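Arm Training at Vanero: Staff FAQ

What changes in June?
The Braltura kitchen module goes live for table clearing. You will rehearse each task in the simulator before you supervise a real arm.

Will I lose hours?
No. All 18 kitchen posts stay. Two people per shift move from clearing to supervising.

What does a rehearsal look like?
You get a cluttered counter and one arm, and you choose what it picks up first. 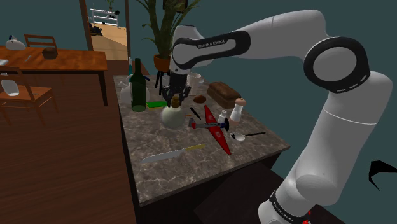
Eichhorn asked whether slow picks count against the person supervising. They don't. Only the arm's results are logged.

How many runs do I need?
You need 200, and runs from the Cundik pilot count. Use the gripper view to check that the fingers are open and lined up before you approve a pick.
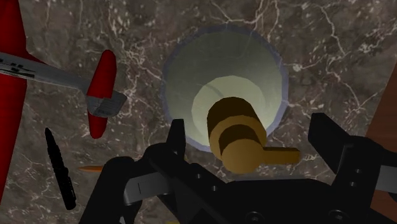
Who do I tell about a problem?
Your shift lead, before the end of the shift.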